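I got to the clubroom early, which meant I caught the captain of the Satti team on her hands and knees under a bench, looking for a power lead. "Don't write that bit down," she said. Sorry!

Satti is a student robotics club, and its project this year is Jedlow, an arm that's meant to push foam blocks around a board when you type it a plain sentence. Something like "move the yellow heart next to the green star". The captain is in her last year of school and looks after the software, plus (she says) most of the sweeping. The club meets after class, and there's always a packet of biscuits going.

I asked why blocks. She laughed. "Everyone wants to know when it's going to make a cup of tea. Blocks are hard enough, mate. You nudge one and three others come along for the ride."

She reckons the first version of Jedlow was hopeless. It was finished in December, and it would shove anything it was given straight off the edge. They've slowed it right down since then, and changed how they set up the board before each run.
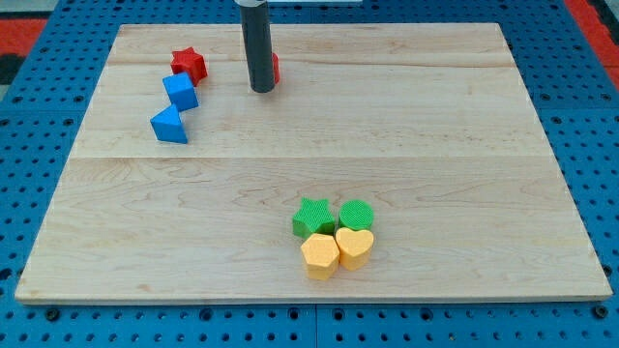
"We used to start with everything spread out nice and neat," she told me. "Then it'd learn neat boards, and you'd give it a messy one and it'd fall in a heap. So now we like a few of them jammed up together. Pulling one out of a bunch without wrecking the rest, that's the good stuff."

By 10 Feb 2020 the club had logged 3,096 pushes, every one of them with a sentence typed in by a student. Some of the sentences are very polite. A few are quite rude, and she's been deleting those before the teachers have a read.

I wanted to know about the colours too. Does it ever muddle them? "Colours are fine. Shapes are where it gets cranky, especially from some angles." They're aiming for 75 per cent of sentences done properly before the Masteo, the schools' competition they've entered, and she wouldn't tell me how close they are. I asked twice!

Before I left she let me type one in myself. I asked for the blue cube to go to the middle and then stood there holding my breath like it was a penalty shootout, while she ate the last biscuit and watched the arm get going.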